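Giving up the big coffee maker

My old drip machine quit in July, on a morning when I had 66 ounces of iced coffee to make for a block lunch. It had been leaking for a while and the hot plate only worked if you pushed the switch with a thumb and held it. I borrowed a machine from across the hall, got through the lunch, and then didn't buy a replacement.

I wanted to see if I could get by with a kettle and a plastic cone. I already owned both. The cone came from my sister when she moved out of Ernwood, and it had been sitting in a drawer with the takeout menus.

The first week was bad. I used the same grind I had used in the machine and the water ran straight through, so the coffee came out thin and sour. I went finer and it clogged. By the second week I had settled on something close to table salt, and I've left the grinder there ever since.

The other thing I changed was how I pour. I used to fill the cone to the top and walk away. Now I wet the grounds, wait until they stop bubbling, and add the rest in 3 pours. It takes longer than pushing a button. I empty the dishwasher while it drips, and I would have to do that anyway.

My neighbor Jinfeng Tian drinks tea and thinks all of this is a lot of trouble. He did talk me into trying different cups, and he had a point. A thick ceramic mug pulls a lot of heat out of a small serving unless you warm it first. Wood doesn't do that nearly as much, and it's comfortable to hold. It does need to be washed by hand and dried right away, and it will pick up the smell of whatever you put in it. I keep coffee and tea separate for that reason.

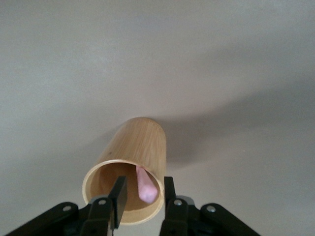

What it costs

Filters are the only thing I buy that I didn't buy before, and that isn't even true, because the machine used them too. They were just a different shape. I go through a box every few months.

I spend more on beans now. When the coffee was bad I bought whatever was on sale, and once it got better I started noticing the difference. I've been getting a medium roast from Skastau, the small place next to the hardware store. They'll sell you a half bag if you ask.

What I miss

Making coffee for more than 2 people is slow. When my parents visit I end up standing at the counter through most of breakfast, and the first cup is cold by the time the last one is done. A bigger cone would fix that and I may get one before the holidays.

I also miss the timer. I used to wake up to the smell of it, and now I have to be up first.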